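Grotell open house, anybody else go?

shimgoblin
October 11, 2019
Got back last night from the Grotell open house. Two hours in the car each way, free coffee, one lanyard. They were showing the hand-held grippers, the kind you carry around and squeeze yourself so an arm can learn the job later. I asked if that meant I was the robot. The guy said "for now" and did not smile.

Posting one because Kosus asked in the August thread what the fingers look like up close. 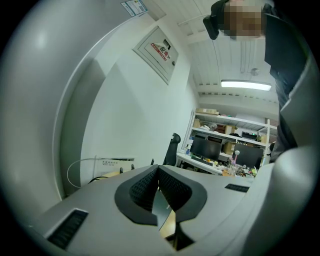
Gripper from underneath, fingers up. Dark V in the middle is the padded part.

What I liked: the fingers are big and rounded, and I never pinched myself, which I can't say for my own build. What I didn't: they wouldn't give a price. I heard 2,000 from one person and "depends" from everybody else.

Kosus
Thanks, that's the angle I wanted. Fingers are a lot more curved than I figured. Is the black stuff in the notch grippy or just there to look serious?

shimgoblin
Mesh over padding. I poked it when they were looking elsewhere. Grippy enough.

beltdrive_bob
I was there too and I'm going to be the grump. 40 minutes of slides before anyone let us touch a thing. Then the demo was picking up a cup. I pick up cups at home. I wasn't charged for parking.

shimgoblin
The cup part was slow, I'll give you that. But you left before they let people try it, and that was the whole reason to go.

beltdrive_bob
I left because the slides had a section called "Our Journey."

Chowdary
Disagree with bob. A cup is a fair test if you get to choose the cup, and they let us choose. Brollthorpe had an open day last year where you stood behind a rope and watched a video of the robot. At a robot company.

Kosus
Are those vents on both sides of the notch? My print would need 200 grams more filament just for that body.

shimgoblin
Yep, slotted, one each side, the right one's skinnier. No idea on weight, my wrist was tired after a few minutes but my wrist complains about soup.

beltdrive_bob
So it's heavy.

shimgoblin
It's a wrist problem, bob.

Chowdary
It's a little heavy.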